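I've had the Urkitz hand-held gripper pair for 15 days now, and the question everybody in my house asks is whether it means a machine will do the dishes soon. Short version: I had fun, and I still own a sponge!
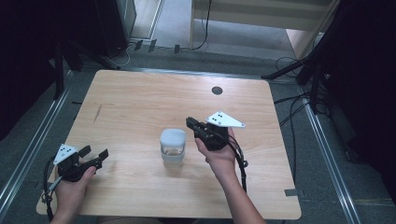
Clearing a table sounds like the easy chore, right? Watow sells the set for teaching robots exactly that, and at 3,000 dollars I wanted to love it. Even a small see-through cup with a gripper on either side makes you think hard about how much to squeeze. The black cables hanging off both of them bugged me (I like to walk while I tidy), but the handles are comfy and I got the hang of it by Monday.

The Plerix software is slower going, and its cup-stacking demo took me 2 evenings to set up. 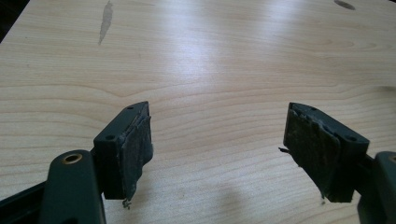
Would I trust a robot with my kitchen yet?
Only with plastic cups, and only while I'm standing there. My old Szabó dishwasher is still way ahead on plates. Four stars for the grippers, two for the dream of never wiping a counter again.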